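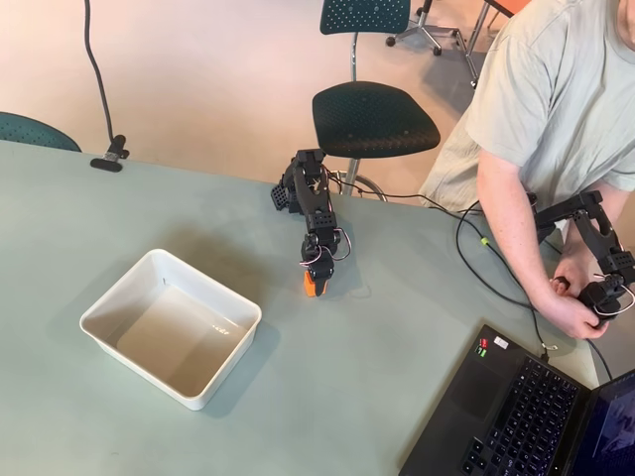
Home Hall Hire Kitchen Checklists Contact

Jarkbridge Hall: Kitchen and Supper Room Check, February
Checked by: Lalit Semwal

Exits
Back door opens fully: YES. It also opens by itself in a northerly. Latch ordered from Bhardwaj.
Exit sign lit: YES, with a flicker suited to a nightclub.

Fire
Extinguisher on hook: NO. Found propping open the storeroom. Rehung.
Fire blanket: YES, behind the tea towels. Tea towels moved.

Electrical
Urn tag in date: YES.
Toaster tag in date: NO. Unplugged, labelled, and already plugged back in by the time I'd done the fridge. Now in my car.
2000 watt heater: keep off the power board. The brown mark on the wall is why we have this line.

Hot water
Kitchen tap: 60 degrees. Hot enough for dishes and for regret. Warning sticker needed.

Floors and furniture
Lino by the sink: lifting. Taped, again. The tape is now most of the floor.
Trestle legs lock: all but one. It's marked with a cross, so please stop choosing it for the cake.
Stacked chairs: no higher than 12. Colour doesn't matter, whatever the Skaltdale dancers tell you.

Capacity
Notice reads 200. Someone has added "skinny ones" in biro. Replace notice.

Result: PASS, with conditions. Toaster available on application.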